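About Hinojosa Kitchen Reset

We sort out kitchens. Home kitchens mostly, a few small office ones. You call, we come over, and by the time we leave the counter is clear, the trash is bagged and you know which cupboard the noodles live in.

Started by Natalia Tapia and Guadalupe Ventura out of Natalia's apartment on Skitmont Street. First job was a neighbor moving out with a fridge full of sauces. Second job was the neighbor's sister. We never did write a business plan -- still on the list.

What we do

Trash and recycling sorted the way your building wants it. Counters and cooktop wiped down. Pantry pulled out, dates checked, put back. Food wrappers, takeout bags, mystery lids -- gone. Pans stay where you cook with them unless you tell us otherwise.

What we don't do: ovens (ask Haserus, two doors down from us, they're good), carpets, anything on a ladder.

Trash goes first, every job. Clear plastic bags, snack wrappers, all the crumpled bits by the stove. A white liner in the bin before we touch a single shelf, and a spare one folded underneath.

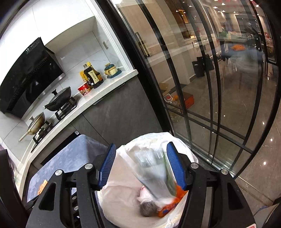 Ximena Maldonado

Ximena runs the home visits and wrote most of this page, so blame her for the spelling. She came to us from a hotel kitchen and is strict about liners. Sauces by the stove are fine with her if you really use them. Three half-empty bottles of the same soy sauce, no. Ornaments on the counter stay put, she just wipes aroud them.

Florian Gruber does the bookings and the van. Haf Hopkin does offices, evenings only.

Prices

A visit is 60 minutes and costs $73. Long visit, two people, whole kitchen plus pantry, $163. Bags and cloths included. If you cancel the night before thats fine, same morning we charge half.

Where we go

All of Rukmont and the streets up to the river. Further out, ask Florian. November fills up early with people having family over, so book ahead for that one.

Office is at 1742 Skitmont Street, side door, ring twice. Somebody's in from 8 a.m. most mornings. Street parking only, and bring change for the meter.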